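Workshop tips for when half the job has gone on to a screen

I've kept this tips page going for years and it's mostly been about rust, glue and where to put your drill bits. Then in February the workshop at Tolten changed over, and ever since I've been getting the same sort of message from people in other workshops: they've put the automatic thing in, now what do I do with my bench? So that's what you're getting this time. Some of it works just as well in a garage or a kitchen, and the bit about labels definitely does.

A quick word on what we do, for anyone new. We look after delivery carts, the knee-high kind that trundle along pavements with somebody's shopping in them. Ours are called Clindecks and we've got 11 of them in at the moment. It used to be that if a cart was misbehaving at a kerb or dithering at a crossing, one of us put a coat on, walked it round the block with a clipboard, came back, changed something and walked it round again. I've done that in sleet. These days the driving side of the cart gets tried out in a made-up street called Unov, which lives on a computer in the corner, and a program called Hattori sets the runs going after we've gone home. It did 1018 of them one night last week, and the next morning there was a list waiting for me before I'd got the kettle on.
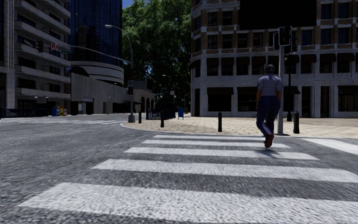
A walker at the far end of the Unov crossing.

Crossings are where most of my old clipboard hours went, so I was a bit put out at first, I'll admit! But I still get asked what I think, because Hattori will tell you that a cart stopped and it won't tell you whether stopping was daft. When there's a person ahead on the stripes I want the cart to hang back and give them room, even if it could technically squeeze by. I know that from years of being the person walking alongside. So the walking went and the opinions stayed, and I've got warm feet in winter.

Give the screen its own table

Do not put it on the bench. I can't say this loudly enough. We put ours on the bench for the first week because there was a socket handy, and by the Wednesday there was swarf in the keyboard and grease all over the mouse, and I was soldering with my elbows tucked in like a chicken. A cheap folding table at right angles to the bench is plenty. Stand so you can turn from one to the other without walking.

If you really haven't the room, a hinged shelf on the wall does it. Use decent brackets, fix into something solid, and leave a gap at the back for the leads (an old cork with a slot cut in it makes a perfectly good cable clip, and you can pin it through the middle).

For the keyboard, cling film works for a day and then goes horrid. Those thin silicone covers are better and can go in the washing-up bowl.

Read the list with your hands still clean

My old routine was overalls on, straight to whatever was in bits from the night before. Now I read the overnight list first, with a tea, and I mark it up in pencil on paper. Three marks only: a tick for leave it, a circle for look at the run, and a cross for get the actual cart out. You'll be surprised how few crosses you end up with, and how much of the morning you save by finding them before you've got both hands in an axle.

Ajith Marar does his on the screen with coloured flags. He's quicker than me. He also loses them whenever the list refreshes, so I'm sticking to pencil.

Don't read the whole list in one sitting, by the way. I tried and by the end I was waving everything through. Do a page, do a bit of bench work, do another page. It's like sorting dried beans, your eyes go after a while and you start letting the stones past.

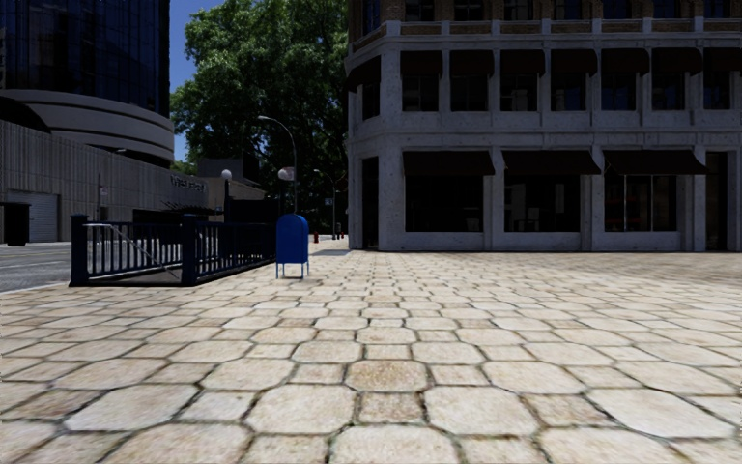
FLOORS, PAVING AND ANYTHING THAT WOBBLES

Patterned paving is a good example of where the bench and the screen need each other. There's an open bit in Unov that's all big eight-sided slabs with little squares in between and dark joints round every one, and a cart on small wheels is going to meet an awful lot of joints. The program can look at whether the cart picks a sensible line across. It has nothing to say about the wheel nut that's going to work itself undone on the real thing.

So, tips for wobble. Put a dab of nail varnish across the nut and on to the metal beside it. If the line's broken next time you look, the nut has moved. Costs pennies, comes in cheerful colours, and you can check a whole cart in the time it takes to walk round it. I do the same on the garden gate, the ironing board and the pram.

For a practice floor, we screwed battens to a sheet of board and run the carts up and down it. Vary the gaps between the battens. If they're all the same distance apart the cart gets into a rhythm and you'll miss the rattle you were listening for. Old carpet under the board keeps the neighbours friendly.

And if you've got a table at home that rocks, stop folding up beer mats. A slice off a wine cork, glued to the short leg and sanded down a little at a time, will see you out.

Labels, labels, labels

When it was just us walking the carts round, everyone knew which one had the dodgy left wheel. It was "the limpy one". A computer does not know which one is the limpy one. Every cart now has a proper number, and the number's on the lid, on the underside and on the charger it goes home to. Masking tape and a marker is fine to begin with. Once you're sure of the numbering, go over it with clear varnish.

Same goes for parts tubs. Label the tub AND the lid, or I promise you'll swap them. And write what's in it in the words people say out loud. Our parts list says one thing and everybody in the room says "the bendy bit", so the tub says the bendy bit, with the proper name small underneath.
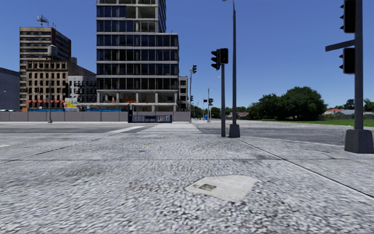 My own favourite job in all of this is making up the nuisance box, which is a crate of things that wheels don't like. I started it with offcuts: a bit of angle, a rubber doorstop, a square of coir mat, a length of hose. Then I began pinching ideas from the screen. In Unov there's a beige utility cover let into the grey pavement, smoother than what's round it, with a small dark oblong recess near one end, and I thought, right, I want one of those. So I cut a slab shape out of board, painted it with leftover masonry paint, and chiselled a slot in it. It goes down on the practice floor with everything else and we see what a castor makes of the slot. If you're chiselling a slot like that, drill a row of holes first and then join them up, and clamp a scrap underneath so the back doesn't burst out. Rub a candle along the edges afterwards and it won't splinter when you drag things over it.

Keep your hand in

I worried about this more than anything. If the fiddly road work happens overnight without me, do I forget how? Kiyoshi Kubo and I now take a cart out properly one Saturday morning a month, coats on, clipboard and everything, and we write down what we reckon it'll do at each kerb before it gets there. Then we compare it with the list when we're back. Sometimes the list is right and we're wrong, which stings a bit. Sometimes it's the other way about and that gets pinned on the wall in large letters.

The home version is baking without the machine now and then. Your bread maker's lovely, but do a loaf by hand every so often and you'll know what the dough ought to feel like when the machine's one comes out like a brick.

Share out the dull bits, too. There's a new kind of dull with automation, which is sitting waiting for a bar to crawl across the screen, and it shouldn't always land on the newest person. We take it in turns, and whoever's waiting gets the good chair and the tin of small screws to sort.

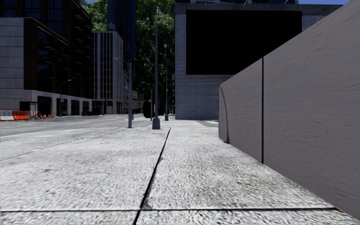
Odds and ends

Stick a kitchen timer on the side of the screen and set it for 5 minutes when you sit down to "just look at one thing". When it goes, get up, even if you sit straight back down.

Glare is murder in a workshop with big windows. An old roller blind laid sideways over the back of the screen makes a hood. A cereal box painted black does it for smaller ones.

Keep a notebook for things the screen can't know. Mine says things like "smells hot" and "squeaks on left turns only". Hang it on a string so it can't wander off.

Charge batteries somewhere you can see them from where you sit, on something that won't burn. We use a paving slab on two bricks. Leave a clear space round it and don't let anyone park the rag bin there.

Barrier cream before you start, and wipe your hands before you touch the keyboard. Sugar and washing-up liquid gets the worst of the grease off, scrubbed in dry and then rinsed.

If you print the list, print it big. We were peering at tiny type until Ajith put it up to size 12, and I've stopped needing to borrow his glasses.

Last one, from Kiyoshi: turn the screen off at the wall before you sweep up, and sweep away from it. Next time I'm back to rust, so send me your stuck bolts.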